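## 3. Materials and Methods

### 3.1 Households and study area

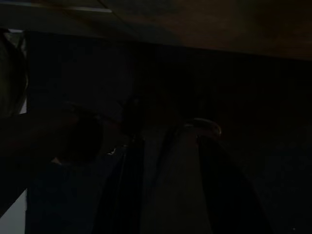
The study took place in two towns, Bretow and Hultiscombe, which share a water supplier but differ in the age of their housing. Most homes in Bretow were built before the local building code required wall insulation. Hultiscombe is newer, and its kitchens are larger and more often heated by a central system. We chose the two towns so that we could compare storage conditions without a change in water source or regional climate.

Letters of invitation went to 500 addresses drawn from the municipal registers. Of the households that replied, 200 met the entry conditions and agreed to take part. To enter the study, a household had to cook at home on at least four days a week, buy flour and dried legumes for its own use, and expect to stay at the same address through the end of the study. Households that kept dry goods only in a refrigerator or freezer were left out. So were those in which a member worked in a mill or bakery, as such workers often bring home flour bought in bulk and already opened.

Each household named one adult as its contact. The contact signed the consent form, answered the questionnaires, and was present for both home visits. Households received a small grocery voucher after the second visit. The amount was the same for all and did not depend on how complete their records were.

### 3.2 Storage places

Earlier work on pantry insects has mostly treated the home as a single storage space. In practice, people keep dry goods in several places that differ in temperature, airflow, and light. We sorted storage places into four groups: open shelves, closed wall cabinets, closed base cabinets, and low recesses. The last group takes in any space under a counter, table, or bench that is open on at least one side and gets little direct light (Figure 1). Where a storage place could fit two groups, the visiting researcher recorded both and the team settled the matter at the weekly meeting.

**Figure 1.** Dim space beneath an overhanging wooden surface.

The groups were set before the first visits and were not changed afterward. We considered a fifth group for cellars and attached garages but dropped it, as too few households used them for food. Goods kept there were recorded but are not part of the analysis below.

### 3.3 Temperature and humidity

We placed one logger in each storage place that held flour, meal, or dried legumes at the first visit. The loggers were Diltier units with a combined temperature and humidity sensor, set to take a reading every hour. Before use, all loggers were run side by side in a climate chamber for three days. Any unit that differed from the chamber reference by more than the maker's stated error was returned and replaced.

Loggers were fixed to the rear wall of the storage place, or to the nearest upright surface where there was no rear wall. We asked contacts not to move them. If a logger had to be moved for cleaning or repairs, the contact wrote down the date and put it back in the same spot. Readings from the day of the move and the day after were removed.

Logging began on 1st May and continued until the loggers were collected in December. Batteries lasted through this period in all but a few units. Where a battery failed, we kept the readings up to the last full day and did not fill in the rest.

### 3.4 Insect sampling

Adult moths were caught with sticky pheromone traps, one in each kitchen, hung at head height and away from the stove. Traps were replaced every four weeks. Contacts sealed the used trap in a paper envelope, wrote the household number on the outside, and mailed it to the laboratory.

Beetles do not come reliably to traps of this kind. We therefore took samples of the goods themselves at both visits. A level cup of flour or meal was drawn from each open package, passed through a fine sieve, and checked under a bench magnifier. The sieved sample was then kept in a ventilated jar at a constant warm temperature for six weeks and checked again, so that eggs and young larvae missed at first would be found. Legumes were treated the same way but were not sieved.

Insects were identified to species where possible, using the Sjöberg key. Damaged specimens were identified to family only. Two members of the team identified each specimen separately. Where they disagreed and could not reach agreement, the specimen was entered at the family level.

### 3.5 Questionnaire

The questionnaire covered shopping habits, package types, how long opened goods were usually kept, and cleaning routines. Contacts completed it at the first visit and a shorter version at the second. Questions on cleaning asked when a storage place had last been emptied and wiped, with answer choices ranging from the past week to more than a year ago. We did not ask whether the household had ever had insects until the last page, so as not to color the other answers.

Both versions were tested beforehand with residents of Hultiscombe who did not take part in the main study. Two questions on package size were reworded as a result. The final text is given in Appendix B.

### 3.6 Analysis

The unit of analysis was the storage place. A storage place was counted as infested if live insects of any stage were found in a sample from it at either visit, or came out during the six-week holding period. Trap catches were analyzed at the household level only, as a moth caught in a kitchen cannot be tied to one shelf or cabinet.

Complete logger records, two full sets of samples, and both questionnaires were available for 104 households. The main results are based on this group. We repeated each model with all households that had at least one set of samples and report any case in which the two differ.

Infestation was modeled with logistic regression, with household as a random effect. The fixed effects were storage group, mean temperature, mean relative humidity, package type, and time since last cleaning. Town was added in a second step. Temperature and humidity were centered before fitting.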